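Kastivano Forum > Simulation > Dual-arm cells

Thread: Gripper jaw offset after reset, drawer cabinet cell

vukcevic_s
Posted Tuesday, 9:14 am

I maintain the simulated dual-arm cell for our group. Two arms on a torso, parallel two-finger gripper on each, one small drawer cabinet in front. Since the September update of the Plimum controller plugin, the right gripper comes back from an episode reset with its jaws off center. The left is fine.

Over 100 resets I logged 14 with the offset. In those 14, one finger reports full travel and the other stops short of it. No error is raised. The next grasp then pulls the drawer handle sideways.

Arms are up, grippers pointing at the ceiling, at the start pose:
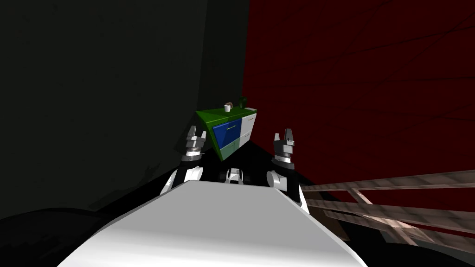 Start pose, head view. Both grippers open, cabinet ahead with the mug on top.

What I have tried so far:
- Reimported the right gripper from the left one with mirrored joint axes. No change.
- Removed the mug and the green object from the cabinet top. No change.
- Raised finger joint damping. Offset is smaller, but closing is too slow to use.

Stavros Vukčević

clallell_user
Posted Tuesday, 9:52 am

Check how the second finger is driven. If it is a mimic joint, the plugin may be writing the reset position to the parent only, and the follower gets dragged over by the constraint solver on the first few steps. A mirrored import keeps the mimic tag but can drop the sign on the multiplier.

Print both finger positions at step 0 and again after the solver settles.

torquelimit
Posted Tuesday, 10:20 am

I don't think it's mimic. A wrong multiplier would fail on every reset. Fourteen in a hundred sounds like contact. Something is touching a finger at the moment of the reset and the solver resolves the overlap by moving the finger.

What is to the right of the torso? I see slats.

vukcevic_s
Posted Tuesday, 10:41 am

Wooden lattice, static, part of the room asset. It has a collision mesh. The arm does not reach it in the start pose, going by the contact list.

Finger positions at step 0 are equal in good resets and unequal in bad ones, so the offset is already there before the solver runs. I read that as a point against contact.

torquelimit
Posted Tuesday, 10:58 am

Only if your step 0 is really step 0. Plimum runs a warm-up before it hands over the first state. Set the warm-up count to zero and log again. And look at the collision mesh on the lattice. If it was exported as one convex hull, the open gaps are solid and the hull bulges well past the planks.

clallell_user
Posted Tuesday, 11:15 am

The contact list would show the hull. He said it's clean.

torquelimit
Posted Tuesday, 11:17 am

The list is filled after warm-up too.

vukcevic_s
Posted Tuesday, 2:36 pm

Warm-up set to zero. Step 0 positions are now equal on every reset, good or bad, and the offset shows up a few steps later. So I was wrong about the timing.

I also went through the wrist views to compare the finger faces against the cabinet. With the jaws open and the gripper close in on the blue and green faces, I can judge finger travel by eye against the palm bar.
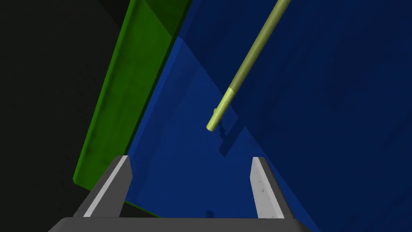 The wrist view is good enough for a sanity check, but I would not measure from it. Perspective makes one finger look more tilted than the other even when the joint values match. I use the joint log for the numbers and keep the view for catching gross errors.

Lattice mesh: single convex hull, 282 vertices. I am rebuilding it as separate boxes, one per slat.

dumitrescu_cells
Posted Tuesday, 3:05 pm

Boxes are the right choice. Don't use the full triangle mesh, it will slow your step rate for a part you never need to touch.

I'd still clean up the mimic joint. We drive both fingers separately in our cells and hold them together with a soft equality constraint. It costs one more actuator per gripper and makes this kind of fault visible in the log.

clallell_user
Posted Tuesday, 3:22 pm

Disagree on two actuators. Under load on a drawer handle the fingers will drift apart unless the constraint is stiff, and then you have the mimic joint again with more parameters to tune.

vukcevic_s
Posted Tuesday, 5:48 pm

Boxes are in, warm-up back to the default. 3,000 resets, no offset on either side. Damping is back to the original value and closing speed is normal.

I am keeping the mimic joint for now. I added a check that compares both finger positions after warm-up and rejects the episode if they differ. Will post the check script once I have removed our paths from it.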